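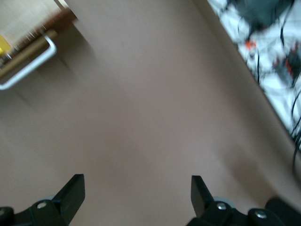 Clearing the Drawers in January

I promised myself that this would be the winter I finally dealt with the drawers, and since I have now told all of you, I suppose I have to go through with it. We moved into the Parkitcombe house four years ago, and I unpacked the kitchen in one long evening with a slice of pizza in one hand. Everything went into whichever drawer was nearest. I told myself I would sort it out properly that weekend, and then the weekend came and there were curtains to hang, and you know the rest because you have probably done it yourself.

What got me going was a potato peeler. I own a perfectly good one, a wedding present from my aunt, and one evening before supper I could not find it anywhere. I went through every drawer on the stove side, then the ones on the window side, and ended up peeling the potatoes with a paring knife and grumbling the whole time. Two days afterward the peeler appeared in the drawer with the birthday candles. I have no memory of putting it there and my husband says the same, with a very straight face.

So I made a pot of coffee, put on the radio, and started with the cabinet that has the white bar handles. I do love those handles. When we bought the house everything in that room had little brass knobs, the kind that catch the pocket of your cardigan as you walk past and either tear it or spin you around. I put up with them for a year or so and then swapped them for plain white metal bars, which look lovely against the warm brown of the wood and which you can pull with one finger when your hands are covered in flour. They do show fingerprints, jam ones especially, but a damp cloth takes care of that.

My method, if you can call it one, comes from my friend Ánh Võ, who used to run the stockroom at a fabric store and is the tidiest person I have ever met. She told me to take one drawer all the way out and finish it before I so much as looked at the next. I have always been the sort who empties the entire kitchen onto the table at nine in the morning and is crying a little by noon, so this was new to me. One drawer, start to finish, and then you are allowed more coffee.

The top drawer was the silverware and didn't take long. I pulled the tray out, shook the crumbs into the sink, washed it, and found we own only three teaspoons that match. The others have gone wherever teaspoons go (lunch boxes, mostly, I suspect, and one I know for certain is in the garden, because I used it to plant crocuses). I have written teaspoons on the list on the refrigerator.

The second drawer was dish towels, and I was there for ages. I had towels from my mother, towels from two different beach vacations, and a calendar towel so thin that you could read a newspaper through it. I kept the ones that really dry a dish. The thin ones went in a bag for rags, and the calendar one I folded up and put in my bedroom with the photographs, because it has my mother's handwriting on it in laundry marker and I am not made of stone.

Then came the deep drawer at the bottom. I had been dreading that one, and I was right to. In it I found a ball of string, the instructions for a slow cooker we gave away, a great many rubber bands, a cookie cutter shaped like a moose, a key that fits nothing in this house, and a receipt from Jemeo for 60 dollars' worth of canning jars. I remember those jars! It was the summer I was going to make pickles. I made one batch, and it was very good, and the rest of the jars are in the basement holding screws.

I tried the key in every lock we have, including the shed, before I gave up. It has 513 stamped on it, and my husband thinks it might be from the storage place in Preltdale where we kept his parents' dining table. It is sitting on the windowsill while I decide. I have a horror of throwing away keys.

Once a drawer was empty I wiped it out with warm water and a drop of dish soap, dried it with one of the rejected towels, and left it open for a bit while I sorted. I had meant to buy those bamboo dividers everyone has, but I looked at the price and then looked at the pile of shoe boxes in the closet. Shoe box lids fit beautifully if you trim the corners and tape them. They are not elegant, and I had to use the lid with the enormous sale sticker on it — but when the drawer is shut, who is going to know?

I also rubbed a candle stub along the runners, something my neighbor Mercedes Villanueva taught me when I complained to her that the bottom drawer stuck in damp weather. You go over the wood two or three times on each side and slide the drawer in and out a bit. It glides now. I opened and closed it a few more times than I needed to, just for the pleasure of it.

Everything that goes back in has to live near where I use it, so the peeler is with the knives, the string is with the parchment paper, and the birthday candles have moved up to the high shelf next to the cake stand. I put the rubber bands in a jam jar. I kept the moose.

I stopped there for the day, with a bag for the thrift store by the back door and supper to think about. The desk in the hallway is next, and I am a bit afraid of it, as it has all the Arango paint cards from when we were choosing a color for the stairs, and I know I will sit down on the floor and look at every one of them. If any of you have a good way to store tape, please tell me in the comments, because I found five rolls and could not find the end of a single one.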